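About Us

Hi, and thanks for clicking the page most people skip! I'm Ashraful Wickramasinghe, I started Clukska, and I still answer most of the email. We're a small company that works on one question: can a machine do the boring chores yet? Folding, sorting, pairing, wiping down, putting away. The stuff that fills up a Sunday at home and half a shift in the back of a store.

The short answer is some of it, slowly. The longer answer is why we have jobs.

How we got started

Before this I ran the returns room for a clothing seller called Plaminitz. In January, when all the holiday gifts came back, we'd get 2,251 pieces in a bad week – sweaters, scarves, gloves, socks, everything out of its bag and nothing with its mate. I spent my evenings reading about robots that could weld a car door and wondering why I was still matching socks by hand at nine at night. So I bought a used arm, put it in my garage and tried to get it to pick up a mitten. It took me 90 days to get one decent pickup, and then it dropped the mitten behind the water heater. I was hooked.

What we do now

We work on soft things, mostly. A box is easy to love if you're a robot, because it has corners and it stays the shape it was when you looked at it. Knitwear has other ideas. A cuff folds over on itself, two layers look like one, fuzzy yarn hides the edge you wanted to grab, and if you pinch a bit too deep you come up with the table's worth.
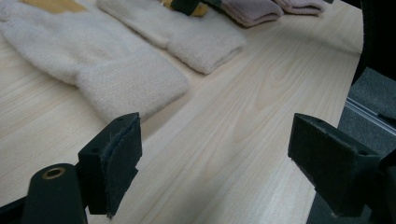 Small items are where we spend our days, then. Our first product, Sopacua, is the software that decides where to grab. It looks for a cuff or an opening, picks a spot, and tells the gripper how wide to open and how hard to squeeze. When it's sure, it goes. When it isn't, it asks a person, and we're fine with that (our customers like it too, as it beats finding a stretched-out glove in the bin).

Dosodier came second and it's the one I get the most mail about. It's for homes, it's still in testing, and no, you can't buy one yet! I know. My sister asks every month.

Where things stand

I'd rather tell you now than have you find out on a demo day. On a flat table, with a handful of knit pieces spread out, our system does well and can keep at it for hours. Give it a full heap and it slows way down. It can sort 260 small pieces in a shift at our pilot shop, and a good human sorter can do almost 2,000, with time left for a coffee. Inside-out things are hard. Tights are awful. Fitted sheets we don't talk about.

So if you run a shop and you want to replace your crew, we're the wrong people to call. If you've got a crew that's tired of one dull corner of the job, or nights when no one wants to do it, we should chat.

Working with us

We like visitors and we like odd laundry. Bring a bag of whatever gives you trouble and we'll put it on the table and let the machine have a go while you watch, drops and all. Mornings are best – by four the whole team is usually arguing about gripper pads. Write to us through the contact form, and it'll most likely be me who writes back.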